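Small Bags, Long Winters

When I moved to Stalmont nine years ago, I brought two suitcases and the habit of my grandmother to save seeds. In my first garden here I planted only what I bought from the store, and it grew well enough, but the tomatoes had the taste of water. So the next January I went to the seed exchange in the old Nurano hall, and since then I do not buy tomato seeds anymore.

The exchange is open from 9 in the morning until the tables are finished. People come with beans in jars, lettuce in envelopes, and squash seeds wrapped in newspaper. Last winter the list on the wall had 109 varieties. One of them was the Usau bean, a flat brown climber which needs 100 days from planting to dry pod. In our valley this is a risk, and many growers lose it to the first frost. They plant it again anyway.

I like that the rules are few. You write the name, the year and the village where the plant was grown. If you do not know the name, you write what you know. My best pepper came to me as "red, from the neighbor, not so hot" — and this was a lie, it is very hot.

Drying takes more patience than growing. Bean seeds should break under a hammer and not become flat. Tomato seeds must first stand in their own juice for a few days, and the smell is bad, so please do it outside the kitchen. After this I spread them on a plate, never on paper, where they stick.

Then comes the question of storage, about which gardeners can argue a whole evening. The Khosravi nursery, on the road out of town, keeps its seed in glass. My grandmother used cloth. I use plastic bags, but only when the seeds are fully dry, and I keep them in the cold room behind the potatoes.

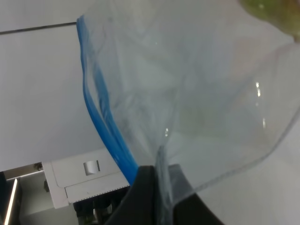 A clear zip-top bag with a blue seal.

Kept like this, my tomato seeds are good for 5 years, and onions for hardly more than one. In February I put ten seeds of each kind in a wet towel and wait. If half of them wake up, I plant the rest a little thicker and bring what is left to the next exchange.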